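4.2 Absence from preseason practice and what the supporters made of it

We turn now to the part of the study that, we will admit, gave us the most pleasure to write up, which is the long stretch of weeks when a team's leading player is away from practice and the people who follow the club are left to wonder. Our survey reached 1,342 season-ticket holders of the Kendham and Zirkdale clubs, and we are grateful to every one of them for the patience they showed with our questions. Each person was asked how worried they felt, how often they looked for news, and whether a word from the coach had made them feel any better.

Katayama's earlier work on the Higuchi league had led us to expect that worry would climb steadily with the length of the absence. In our two clubs it climbed quickly at first and then leveled off, and it leveled off sooner where the coach had named a return date — even when that date was later moved. Supporters seem to forgive a changed plan a good deal more easily than they forgive silence.

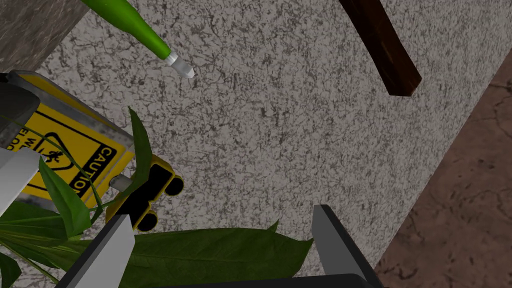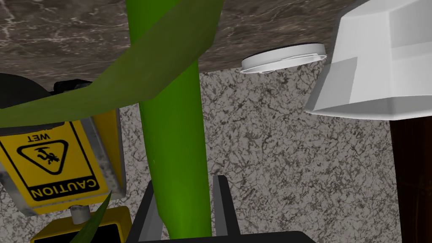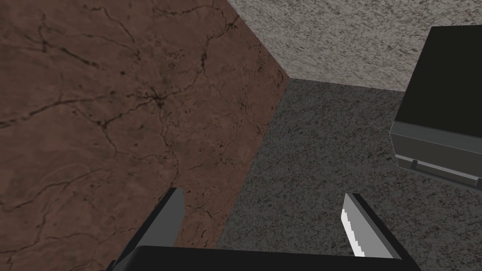
Figure 3. Computer-rendered views with speckled stone-like surfaces.

The open comments, 96 of them long enough to code by hand, tell much the same story in a friendlier way. Many people wrote about their own families, or about a season years ago when a favorite quarterback missed the whole of camp and came back as good as ever, and we have kept as many of these as space allows in the appendix. Kendham supporters wrote more about the backup players, while those at Zirkdale wrote mostly about the coach.

A word of caution belongs with all this. Only 21 of the comments came from people who had held their tickets for a single season, and newer supporters may well feel these things differently — we would dearly like to hear from more of them. The second round of the survey, sent out in November, put the same questions again once the player had returned, and we take up those answers in Section 4.3.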